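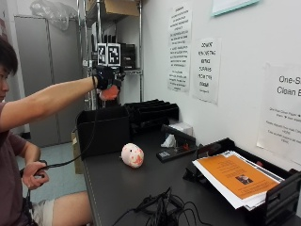
Who can join the Mallwood winter choir?

Anyone aged 16 and up who likes to sing, whether or not you read music.

We're looking for 22 new voices for our next season, and we would love to hear from you! Rehearsals start in January at Flindero Hall, every week from 7 to 9 in the evening, with a tea break in the middle (bring your own mug, the hall ones are tiny).

This season's program mixes old river songs, a couple of rounds and a brand-new piece called Ikonen, written for a big group with lots of low parts. So yes – basses and altos, please come! Sopranos and tenors are welcome too, and we can help you find your part if you have no idea what you are.

There is no audition. You'll sing a few easy scales with the section leader on your first night, mostly so we know where to seat you. We ask that you make it to most rehearsals and to all 3 concerts. The last one is at the Fadell Theater, which seats 600, and the sound in there is wonderful.

Singing with us is free. Sheet music is on loan and goes back in the box after the final concert. Wear whatever you like to rehearsals, and plain black for the concerts.

To sign up, leave your name, phone number and any singing you've done (the shower counts) at the Flindero Hall front desk. Sign-up is open now – come sing with us!

Posted 3 August 2026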